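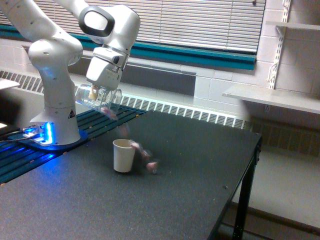 The counter top in the tasting corner at Prestside has been catching small sweets in its corners and under the edging for weeks, and I said I'd write up what we tried, so this is the long version (sorry, I do go on). Costel Grgić opened the ticket in July after one of the evening visitors found something sticky on her sleeve, and he was very nice about it, but he did want it sorted. The trouble is worst when sweets are tipped from a clear plastic cup into one of the plain white paper ones. The pink ones come down in a rush, and a good few land on the dark speckled top to the right of the paper cup, and from there they can go anywhere. On that charcoal grey you'd think pink would show up beautifully, and it does, until one rolls to the front corner and drops off.

What we tried first was a plain wipe-down with warm water at closing. It shifted the dust but left a tacky patch you could feel with the back of your hand, and by morning it had gone dull. Costel then tried the Purero spray from the cleaning cupboard, two goes with a soft cloth, and that was much better on the flat part. It did nothing for the join along the edging, where bits of sugar had packed down hard.

Second attempt: I went along the join with a wooden coffee stirrer, very slowly, with the radio on, and then a damp cloth wrapped round the end of it. It took me 70 minutes, which is a silly amount of time for one counter, but I will say it came up lovely. Please don't use the metal scraper - there is already a scratch by the back wall from somebody who did.

Third thing, and this is the one I'd keep. We put a shallow Carroll tray underneath when anyone is pouring, and moved the paper cups so they stand inside it. Strays stay in the tray and can be tipped straight in the bin. I'd still like one with a slightly higher lip, and Drason do one in the right length, so I've asked for a price.

Checked again this morning, Thursday, October 11, 2018, and the join is clean and the top feels dry all the way along. Costel is happy for me to close this, but I'm leaving it open until the new tray comes - I know what we're like.

Status: waiting on supplier
Last updated by: Front counter

2 comments · 8 shares · 2,961 views

Related tickets
Paper cup dispenser jams when refilled
Sticky drawer under the till
Which cloths go in which wash
Lids missing from the big sweet jars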